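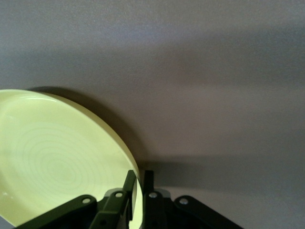
A pale yellow-green plate, tilted to the light.

Home Kitchen Laundry Workshop Kit care

Looking after rugby and football kit
By Marianna Tomaszewski

Mud comes out best once it has dried. Hang the shirt up, leave it overnight and brush off what you can over the bin before it goes near water. Grass stains want a dab of white vinegar and 13 minutes' wait. Blood is cold water only.

Wash shirts inside out at 30. Numbers and sponsor prints start to crack in a hot wash, and softener leaves a film on the fabric, so skip it.

Shoulder pads and scrum caps shouldn't go in the machine. Sponge them with a bowl of warm water and a squirt of washing-up liquid, wipe with a clean cloth, then stand them by an open window. Do the chin strap as well -- it gets forgotten and it smells first.

Gumshields: rinse in cold water after every match and brush with ordinary toothpaste. Hot water will warp them. Keep the case open when it's at home.

Boots: knock the soles together outside, take the laces and insoles out, and pack with newspaper. Change the paper at bedtime. Don't put them on a radiator. Check the studs while you're there and put a smear of petroleum jelly on the threads.

The kit bag itself can be turned inside out and hoovered. Two spoons of bicarbonate of soda left in it over the summer break, from May on, will see to most of the smell.

38 comments 200 shares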